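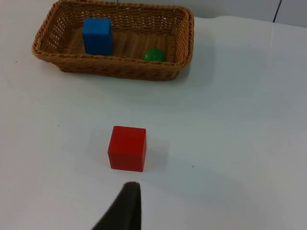 Figure 2. Wicker basket on a white tabletop, with a blue block and a green ball inside and a red cube on the table in front.

4.2 What counts as put away

We had expected, going into the Drornholm sessions, that the basket would be the least interesting thing in the room. It was there because we needed somewhere for the pieces to go, and Kimie Mizuno had one at home that was a good size for small hands. Yet when we sat down in October to read through the notes, a surprising share of what families said to each other turned out to be about the basket, and about the moment when a piece stops being "out" and becomes "away."

Figure 2 shows the kind of arrangement that started many of these talks. The blue block and the green ball are in the basket and the red cube is still on the table, a fair distance from the rim. To most of the adults we spoke with, a table like this was unfinished, plain and simple. Children were more generous. Several told us that the cube was fine where it was, that it was "next to" the basket or "waiting," and one girl explained to Tumaini Mussa, very patiently, that a red one can be away on the table if the others know where it is.

We coded 1,639 remarks in all, and 504 of them dealt in some way with where a piece belonged. Two of us (Mussa and Kaneko) read every remark separately and then met to talk over the ones on which we differed, and these meetings often ran long, in part because we found that we had our own household habits to argue from. The sticking point was nearly always the word "in." A block standing upright on the woven floor, like the blue one in the figure, was "in" for some parents and "just dropped in" for others, who would have liked to see it lying down. The ball raised a different matter. From a low seat the front wall of a basket can hide a good part of whatever rests close behind it, and younger children sometimes went looking for a ball that an older brother or sister had already put away.

An open basket seems to invite this sort of talk. In the earlier Trodum study, which used a lidded box, the lid settled things — once it was closed, the tidying was over and everybody moved on to a snack. With the basket there was no such signal, and families had to agree among themselves on when they were done. Some did it with a word, some with a glance around the table, and a few never quite agreed at all, a group we return to in Section 4.3.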